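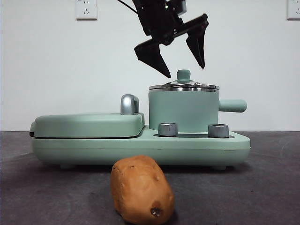

Mint-green breakfast appliance, lid closed.

Replacing the kitchen circuit, part 2
13th November

The old kitchen circuit tripped whenever the kettle and a heating appliance ran together. The panel label said 20 amps. The breaker behind it was a 15, and it also fed the hallway lights and one outlet on the porch. I had planned to deal with it in May and did not.

Before buying wire I put a plug-in meter on the counter outlet and logged it for a week. The highest single reading was 1092 watts. That is fine alone. Add a kettle and the breaker has every right to open.

The new run is 12-gauge copper on its own 20 amp breaker, 30 feet from the panel to the first box. I bought the cable at Fonseca in Tindstead, where the short rolls are kept behind the counter and have to be asked for. Pirville requires a permit for a new circuit, and the inspector wants to see the cable before the wall is closed. Staples go within 8 inches of a single-gang plastic box. Mine were at 10 in one place, so I added another.

The hallway lights stay on the old breaker. The porch outlet is disconnected at both ends and capped until I can run it separately with a GFCI.

Total spent so far is 400 dollars, including the permit and a replacement for the drill bit I broke in the top plate. Drywall patching is next.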